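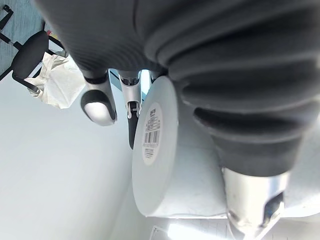 Slide 1. Ribbed sleeve, silver fitting.

Eltenmont outreach program, speaker notes, 2024-06-16

Open with scope: summer science placements for rural high school students, run by the health faculty at Mevska and Zavala.

Slide 2 – intake. 700 applications, 60 places. Selection by weighted draw within each school district. State the weighting before taking questions.

Slide 3 – retention. Attendance is logged per session in Prerumetti. 3783 session records as of March. Duplicates already removed.

Slide 4 – limits. No comparison group. Follow-up survey covers 2 cohorts only. Do not claim an effect on college enrollment.

Leave the contact slide up during questions.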